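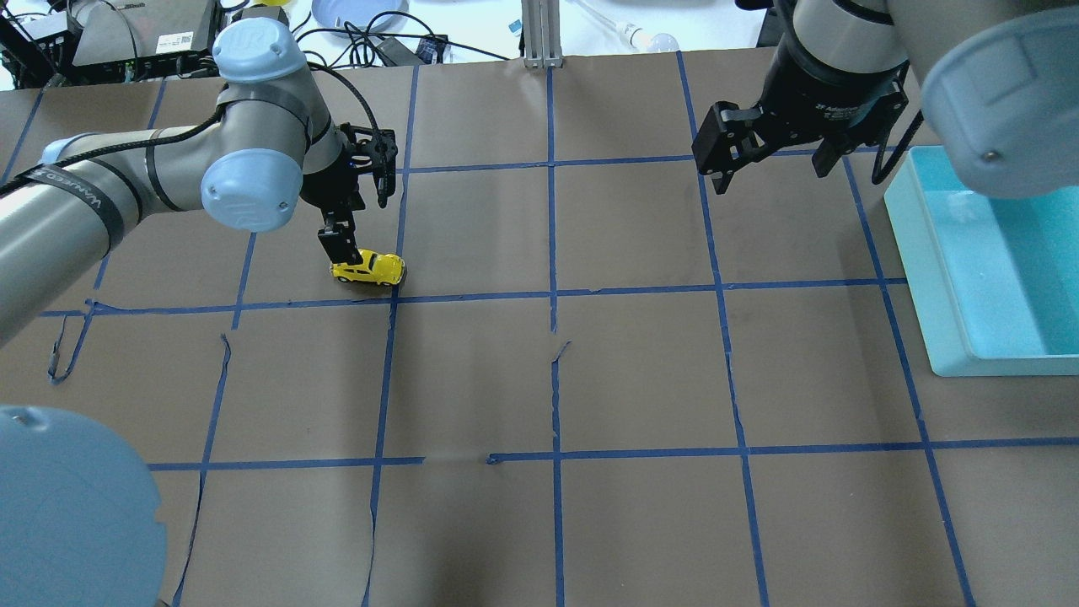
Bramwell, September

Marking a Sorting Table with Painter's Tape

A taped grid gives small items a fixed address on a table. It suits toy cars, blocks, loose hardware and anything else that has to be laid out, checked and put away in a known order. The yellow car on the brown paper is a typical size for this method: small enough to sit inside one square with clearance on all sides.

Materials

Brown paper on a roll, wide enough to cover the table in one piece
Blue painter's tape
Steel rule or long straightedge
Tape measure
Soft pencil
Utility knife with a new blade
Shallow tray for items waiting to be placed

1. Clear and wipe the table. Let it dry fully. Dust under the paper shows up later as ridges under the tape.

2. Roll the paper out with the curl facing down. Trim it to overhang the table on every side, then fold the overhang under and tape it to the underside. Work from the middle of each side toward the corners. If the paper bubbles, release one side and pull again. Do not try to flatten a bubble with tape.

3. Choose the pitch, meaning the distance from the center of one strip to the center of the next. The Mundamance layout uses 148 mm. The clear space inside each square is the pitch minus one tape width, so measure your tape before settling on a number.

4. Divide the table. On a tabletop 1853 mm long, 12 squares at 148 mm take up 1776 mm. Split the remaining 77 mm between the two ends. Do the same across the width.

5. Mark the pitch in pencil along both long sides, always measuring from the same end. Moving the tape measure along from mark to mark adds a small error each time. Repeat on the short sides.

6. Check for square before any tape goes down. Measure both diagonals of the outer rectangle. They should agree to within 3 mm. If they do not, shift the marks on one long side and measure again.

7. Lay the long strips first. Fix one end, unroll past the far mark, hold the strip just clear of the surface and lower it in one movement. Stretched tape creeps back and lifts at the ends, so keep it straight but slack. Press down from the center outward.

8. Lay the cross strips over the long ones. Press each crossing with a fingertip – the step at the edge of the lower strip is where lifting starts.

9. Trim the ends with the knife against the rule. Use light pressure to avoid cutting the paper.

Using the grid

Put one item in each square. Use the same orientation for every item if the layout will be compared with a list. Keep the tray at one side of the table, and return items to it before changing the layout. Number the squares on the tape itself if the list refers to them.

Maintenance

Inspect the crossings first, then the long runs between them. Painter's tape can tear in thin layers, leaving a pale ragged edge. 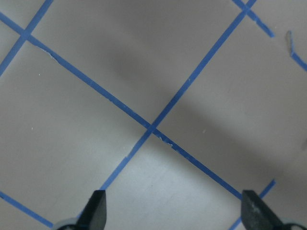

Frayed tape just to the right of a crossing.

A short fray can be left alone if it lies flat. To replace a damaged section, cut the strip squarely on both sides of the damage, peel it back at a low angle and lay a new piece flush with the old ends. Do not patch on top. A double layer makes a step that catches the base of small items.

On bare tabletops the same steps apply, leaving out step 2. On paper, peel slowly and expect some fibers to come away with the adhesive. Where a whole row has to move, replacing the paper is quicker.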